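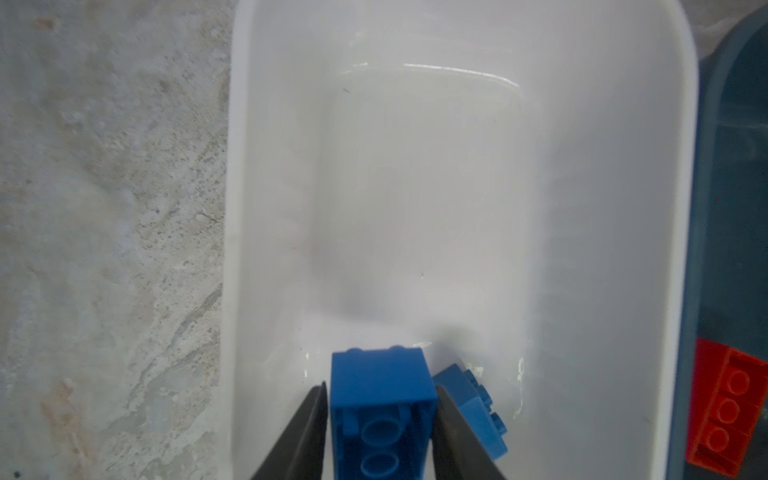 Washing a big lot of used LEGO in trays: how much water?

Kevdale Brick Forum > Cleaning and Storage

studs_in_the_sink
12 September 2018
I bought a used lot from a seller in Whitlock, some 2,000 pieces, mostly plain bricks in blue and gray with a few plates. They smell like a basement and a lot of them are sticky. Up to now I have washed everything in the kitchen sink with a colander, but I lost small parts down the drain in February and don't want to do that again.

My plan is to use white plastic trays on the table instead. One for soapy water, one for rinsing. White so I can see the dirt come off. My question is how deep the water should be. I have seen people use barely enough to cover the bottom and other people fill it to the rim.

plate_sorter
Shallow for the rinse, deep for the soak. If the soak is shallow the bricks sit with half their walls dry and you get a line on them. For the rinse you are handling each piece anyway, so it doesn't matter much.

Drument
I disagree about the rinse. A shallow rinse gets cloudy after a few handfuls and then you're putting soap film back on the bricks. It dries as a haze, mostly on black and dark blue. Fill it up or change it often.

plate_sorter
I change it often. It takes ten seconds to empty a tray with that little in it. A full one I have to carry with both hands and it goes on the floor.

Drument
Fair enough. I do mine next to a utility sink so I never carry it.

zisby_lot
What I would watch is the underside of the bricks. Water stays in the tubes on anything two studs wide or more. I washed 800 pieces last winter, put them away when the tops felt dry, and the box smelled worse than before. Now I shake each one and set it studs up on a towel so it drains. Turn the towel once a day.

studs_in_the_sink
Studs up, really? I have always put them studs down.

zisby_lot
Studs down makes a cup. Try it with one brick and look inside after an hour.

oldgraybaseplate
A salad spinner gets most of it out. Then you can lay them any way you want. Mesh laundry bag inside the spinner if you have small parts. Don't fill it more than halfway.

For the sticky ones use a soft toothbrush and dish soap. Lukewarm water only. I warped 6 plates with water straight from the kettle and they never went flat again.

Drument
Agree on the water temperature. I don't like the spinner, it scuffs transparent pieces and printed ones. Fine for plain bricks.

oldgraybaseplate
I take the prints and clear parts out first. Should have said that.

studs_in_the_sink
OK. I will soak deep, rinse shallow, and change the rinse when it looks cloudy. No prints in this lot so I may try the spinner.

Another question. There is lint or pet hair on a lot of them. It comes off in the rinse and then sticks to the next brick.

plate_sorter
Dry brush first, before any water. Then wipe the tray out with a paper towel between batches. A white tray shows every speck, so that part is easy.

studs_in_the_sink
Update. 618 done, the rest are still in the bag. Studs up is better, I checked. Blue ones look good. The gray ones are still yellow on one side, but I think that is from sunlight and washing won't change it.

zisby_lot
It won't. There is an older thread about yellowing in this section, two pages back.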